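Dudasa Allotments Forum > Growing > Cucumbers bitter at the stem end

tsorensen_plot9
Second year in a row my cucumbers have come out bitter for the first inch or two at the stem end. The rest is fine. Same variety both years, a slicer called Tisari, seed from Verbruggen. Full sun, drip line, mulched with straw from June on. Last ones came off in September and I'm ordering seed now, so I'd like to know if I should switch.

marrowfat
It's water. Bitterness goes up when the plant is stressed, and uneven watering is the usual stress. How long does the drip run?

tsorensen_plot9
Forty minutes every other day. In the August heat I missed some.

marrowfat
There you go. Daily in August, and pick them smaller.

G_Figueiredo
I don't agree that it's only water. I grew Tisari for three seasons on a timer that never missed a day and got the same thing. I changed to Trornunari and it stopped. Same bed, same timer. Some varieties carry more of the bitter compound and you can't water it out of them.

marrowfat
One bed isn't a trial. Did you change the soil too?

G_Figueiredo
Compost in spring, same as every year.

bijan.a
Both can be true. A variety that tends to be bitter will be worse in a dry spell. Cold nights do it too. I'm at 3,102 feet and my early ones are always worse than the late ones.
Tavion, are you peeling them? A lot of it sits just under the skin.

tsorensen_plot9
Peeling helps some. I also tried cutting off the end and rubbing it on the cut face until it foams, like my grandmother did. No difference that I could taste.

marrowfat
The rubbing is a myth. Cut an inch off the stem end and throw it out.

wada_t
I taste a piece from each one before it goes in a salad. Takes ten seconds. 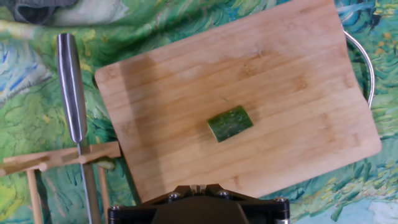
Dudasa Allotments Kitchen Garden Group
A short chunk on the board is plenty for tasting. If it's bitter, cut further down and try again. I wouldn't give up on Tisari after two summers. Plant half and half next year and water them the same.

G_Figueiredo
Half and half is fair. I have Trornunari seed left over if you want some.

tsorensen_plot9
Yes please, I'll take a few. Drip goes to daily from July.

marrowfat
Keep the two kinds labeled or we'll be back here arguing next fall.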